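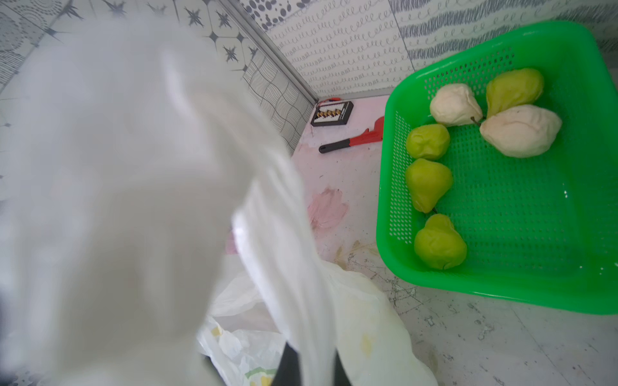 Wrist camera, fingers closed on the white bag beside the green basket.

January, by the bench team, Hutchins workshop

Search this site Go

Reading time: 5 min

Two-arm cell, inspection checklist for the finger comparison (Plavora and Flista)

This list was filled in before, between and after the trials in which we compared two sets of gripper fingers, the Plavora set and the Flista set. The arms, the wrist cameras and the Vevgate controller stayed the same for both. Please read the comments also where the answer is OK, there is often something in them for the person who will do the next round.

Answers used: OK, OK with comment, Not OK, Not checked.

Part A. Before power

A1. Arm bases bolted to the rail, no play by hand.
OK. Pull on the base and not on the upper link. If you pull on the link you feel the gears of the shoulder and you think that the bolt is loose. I made this mistake myself and lost a morning.

A2. Rail fixed to the table frame.
OK.

A3. Mounting plates without cracks or bent corners.
OK with comment. The left plate has a scratch next to one bolt. It is old, it was there already at the last inspection. I have marked it with a pencil line so we can see if it grows.

A4. Small electronics under the rail held safely, no bare contact touching metal.
OK with comment. The boards hang under the plates and they are easy to hit with a knee when you sit down in front of the cell. I would like a cover. Not ordered yet.

A5. Emergency stop within reach from the front seat.
OK. Tested with the arms standing still and again with the arms moving slowly.

A6. Cables free along the full movement.
OK with comment. The cable along the links must have slack at the elbow, but no big loop. A hand width is too much. Move the arm by hand, without power, to the far left, the far right and the furthest reach, and look at the cable and not at the gripper.

A7. Nothing stored inside the cell that does not belong to the task.
Not OK at first check, OK at second check. Somebody had put tools in the reach of the arms, and they were not in the task list of that day. Afterwards we agreed that each object is either on the task sheet or outside. An abacus or a wrench can be on the sheet, that is fine, but then it must be written there.

Part B. Fingers

B1. Right set on right arm, written in the log.
OK. We began with Plavora on the left arm and Flista on the right arm, and in the second half we changed sides. Without this change you measure the arm and not the fingers.

B2. Screws tightened with the small torque driver.
OK with comment. The Flista screws are shorter. Keep the two kinds in separate bags. A Plavora screw in the Flista finger touches the inside of the housing before it is tight, and you feel a resistance that seems correct but is not.

B3. Fingertips meet along their full length when closed.
Plavora: OK.
Flista: OK with comment. On one pair the tips met first and the rear part stayed open by 2 mm. We loosened the screws, closed the gripper slowly, and tightened again in closed position. After that the gap was gone. Please do it always in this order, also with new fingers.

B4. Finger surfaces clean.
OK. Wipe with a damp cloth, then dry cloth. No alcohol on the Flista pads, they become dull and afterwards they hold worse.

B5. No sharp edge on the fingertips.
Plavora: OK.
Flista: OK with comment. There is a fine seam at the end. I could not cut myself on it, but a thin bag can catch there. We removed it with fine sandpaper on one pair and left it on the other pair, and both are noted in the log.

B6. Closing force limited in the controller.
OK with comment. See Part D, the value was not saved one time.

Part C. Cameras

C1. Wrist camera tight on its mount.
OK.

C2. Fingers visible in the lower part of the picture, both of them.
OK with comment. One finger can look wider than the other from this camera. Compare with the reference picture of the same arm, never with the other arm.

C3. Lens clean.
OK with comment. Fingerprints come mostly when the fingers are changed, because you hold the wrist with the other hand. Hold it from the back.

C4. Picture still usable when a bag is close to the lens.
OK with comment. A white bag near the wrist can take a large part of the picture and it is blurred, too. We do not count this as a fault of the camera. The operator should wait with the next movement until the fingertips can be seen again or until the fixed camera gives a clear view. It was written in no rule before, so now it is written.

C5. Fixed camera sees both grippers and the basket during the full task.
OK. With both arms over the basket at the same time, one wrist can hide the other. We changed the start positions a little and it became better, not perfect.

C6. Hose and camera cable at the wrist do not pull on the camera.
OK with comment. The corrugated hose needs to make its arc above the wrist. If the arc falls to the inside it can rub on the camera unit.

Part D. Controller

D1. Software version the same before and after changing fingers.
OK.

D2. Force limit read back after each restart.
Not OK one time. The Vevgate showed the correct value on the screen but after the restart it used the value from before. We saw it only because the gripper closed faster than usual. All trials from that block are taken out of the comparison. New rule for everyone: restart, read back, write the value in the log, then begin.

D3. Arms stop when the communication is interrupted.
OK. Tested by pulling the network plug with the arms high and empty. Do not test it with something in the fingers.

D4. Status lights on the joints as expected.
OK. Green means only that the joint has power and talks to the controller. It does not mean that the arm stands still. A new colleague understood it in the wrong way, so I write it here also.

D5. Warm-up done.
OK. We run the warm-up program for 5 minutes before each block. Please do not make it shorter, also when the arms were used just before lunch.

Part E. Work surface and objects

E1. Cloth flat and fixed at the corners.
OK with comment. The cloth must lie without a fold under the path of the fingers. When the fingers go down for a bag lying flat, they can take the cloth together with it, and the whole surface moves. With the Plavora fingers it happened more often, they are thinner at the end.

E2. Basket without broken parts at the rim.
OK. Check the holes too. A fingertip can enter one of the small holes and then the arm pulls the basket. If this happens, open the gripper first and only then move up.

E3. Artificial fruit complete, stems firm.
OK with comment. One stem was loose and we glued it. The green ones and the pale ones must be mixed in both blocks.

E4. Bags in condition to be used.
OK with comment. The handles must be whole and the bag should have no tear longer than a fingertip. Throw away a bag that has been pinched many times in the same place, because it becomes soft there and is easier to hold than a new one. That makes the later block look better than it was.

E5. Heavy objects standing stable.
OK. Toolbox latches are closed before each block.

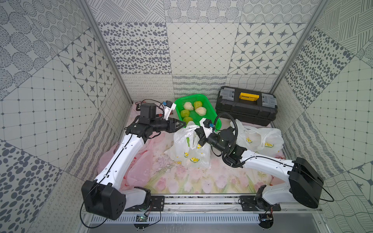

E6. Free distance between the two wrists.
OK with comment. This point gave us the most discussion. The basket stands at the back, so both arms must stretch toward the same place, and the forearms come near to each other. Our rule is now that only one gripper may be inside the rim of the basket. The other one waits outside and does not begin to move before the first one is up. It makes the task slower. I think it is right to accept it.

E7. Bags do not reach under the arm bases.
OK with comment. A bag which slides to the front can come into the grille or against the shoulder. Stop the arms before you take it away with your hand, also if it would need only a second.

Part F. During the trials

F1. One person with a hand near the stop at all times.
OK.

F2. No hands inside the cell with power on the arms.
Not OK one time. A pear rolled out and the operator reached for it. Nothing happened, both arms stood still, but the power was on. It was talked through the same day. The pear stays where it is until the end of the trial, and the trial is written as failed.

F3. Trials counted in the same way for both sets.
OK. Plavora: 219 grasps. Flista: 171 grasps. The difference comes from the block we took out under D2, which was a Flista block. I do not compare the totals for this reason, only the share of good grasps inside each kind of object.

F4. Temperature of the gripper motors checked between blocks.
OK with comment. The motor must hold with force the whole time when a bag is lifted by a thin fold. Open the gripper in the breaks. It is easy to forget it closed over lunch.

Part G. After the trials

G1. Arms in rest position, power off at the main switch.
OK.

G2. Fingers removed and looked at under the lamp.
Plavora: OK, light wear at the tips.
Flista: OK with comment. On the pair without sanding, small white plastic threads were stuck on the seam. On the sanded pair I found none.

G3. Log copied to the shared folder.
OK.

G4. Open points.
Cover for the boards under the rail, see A4.
Report to Vevgate about the force limit, see D2. Sent, no answer until now.
Sand the seam on the second Flista pair before the next round.
Repeat the lost Flista block with the same kinds of bags.

General comment of the inspector

The cell may be used for the next round when the force limit is read back as in D2. For the fruit I see little difference between the two sets. For thin bags lying flat I prefer the Plavora fingers, they come under the fold more easily, but they ask more attention to the cloth. The Flista fingers hold better when the arm turns the wrist with a full bag. I would not decide yet which set we buy for the second cell. The repeated block must come first, and E6 should be checked again when the basket gets a new place.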